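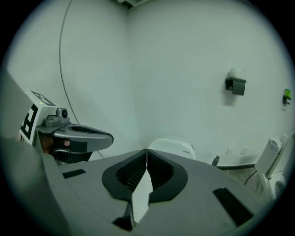

How to Clear Out a Drawer of Old Receipts

Most homes have one drawer where paper slips go and never leave. Sorting it takes an evening the first time and a few minutes a month after that. You need a table, a pen, a stapler and 2 large envelopes.

Step 1. Empty the drawer

Take everything out and put it on the table. Pull out anything that isn't a receipt — batteries, keys, takeout menus — and deal with it later. Flatten the slips as you go. Don't read them yet.

Step 2. Make three piles

Keep: anything under warranty, anything you may return, anything you need for taxes or an insurance claim.

Check: slips you can't place right away.

Discard: groceries, coffee, parking, gas, unless you claim them.

Work quickly. If a slip takes more than a few seconds, it goes in the check pile.
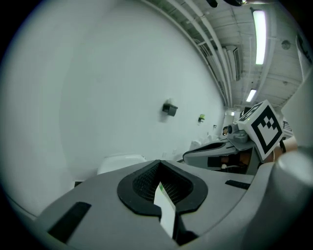 Photo: Hirasum

Step 3. Copy the ones that fade

Many store receipts are printed on thermal paper, and the print can fade long before a warranty runs out. Lay the slip on a dark surface and scan it or take a photo with your phone. At 300 dpi a scan is easy to read and the file stays small. Name each file with the store and the item, such as "Gruller kettle" or "Femier lamp". Keep the paper too if the store asks for an original.

Step 4. Label the envelopes

Write "Taxes" on one and "Warranties and returns" on the other. Staple each warranty slip to the front page of the manual if you still have it. Write the last return date on the slip in pen, at the top, where you will see it.

Step 5. Go back to the check pile

Compare these with your bank statement. If the charge is there and you don't need the slip for anything else, discard it.

Step 6. Get rid of the rest

Shred anything with a name or account number on it. Thermal paper generally does not belong in paper recycling, so put it in the trash unless your local program says otherwise.

Go through the drawer again at the end of each month. I do the tax envelope in September as well, when there is less to do.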